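Home screenings: a few tips from my kitchen table

2/10/18

I've been putting on short film nights for our little film club, Pendari, for 6 years now, mostly in my own front room, and I've picked up a few household tricks along the way. You don't need much kit!

Start with the wall. A flat white bedsheet makes a decent screen if you iron it slightly damp and peg it along the top AND bottom (bulldog clips are better than clothes pegs – they don't ping off during the quiet bits). I slide a broom handle into the bottom hem to pull the creases out.

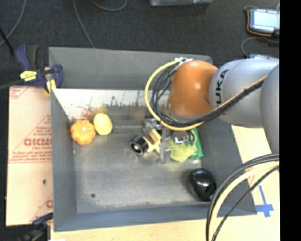 Next, the light. Cooking foil taped inside the window frame blocks street lamps far better than curtains do, and it peels off cleanly if you use masking tape. Joon-young Shim lines his with old cereal boxes, shiny side in, and swears by it.

Popcorn: 400 g of kernels did our whole crowd in March. Two tablespoons of oil, lid on, big pan, and salt it while it's hot. Paper bags please, as plastic ones rustle right through the dialogue.

Last thing – tape your cables down before people arrive, and keep the kettle on a different socket from the projector.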